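Getting a deposit back after a community room rental?
Mahlet Gebremichael
Jul 2, 2022
I rented the hall in Polldale for a family dinner and paid a $260 deposit. The office says refunds go out after an inspection, but the form gives no deadline. Is there a usual wait?

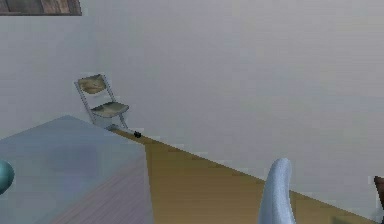 Folding chair by the wall

I left a message and have heard nothing so far.

Hailu
Check the back page of the rental form. Mine in Nirkelton said 3 weeks, in small print under the cleaning rules. If yours says nothing, email the office and ask for a date in writing - phone messages get lost.
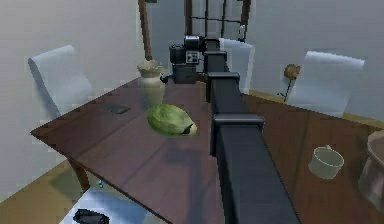
Also ask if they mail a check or refund the card. Mine came as a check and went to my old address, so that added another 2 weeks.

zadville_renter
depends on the town. I got mine in some 2 weeks, my sister waited until September. just keep calling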